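Lecture 7: Learning from hand-held gripper demonstrations

The Siler set holds 1527 demonstrations, 542 of them with deformable packaging.

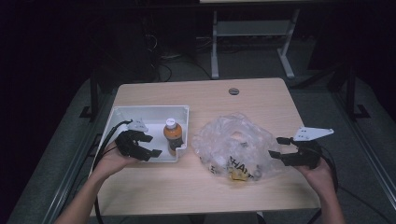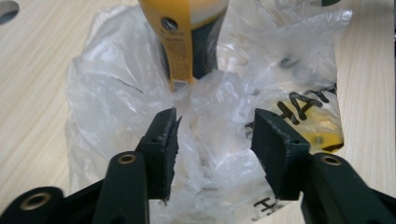 Policies trained on one viewpoint lose track of contact when film hides the object. Khalaf adds a second input, the view from the tool itself. With a clear bag as wrinkled as the one on the table, highlights on the folds shift between views, so depth from matching is unreliable. Read section 4 before the lab.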